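**Drelance cleaning cloth, red** (item 392)

General-purpose cloth for hard floors and furniture. Pack of 4. 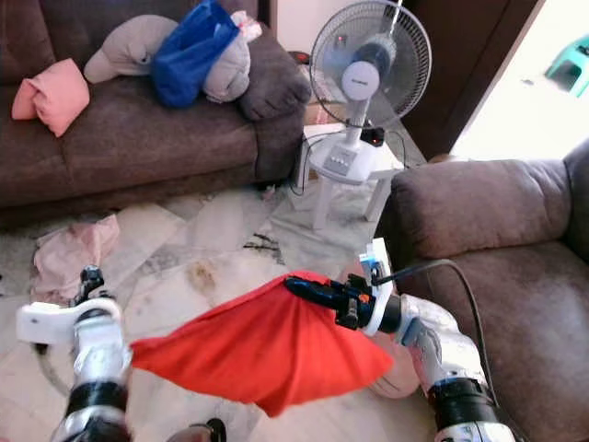
Machine wash separately for the first cycle. No fabric softener.

## Fabric

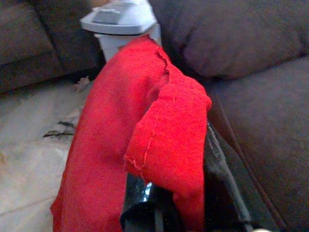

Edge length is 44 cm. The surface has a visible nap, and the stitched seam should be checked for frayed thread after laundering.

## Stone floors

Sweep off grit before wiping.
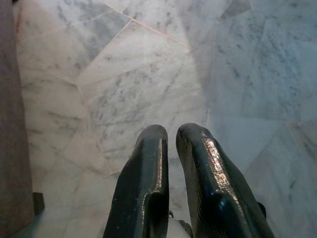

Use neutral cleaner only on marble. Carton quantity: 700.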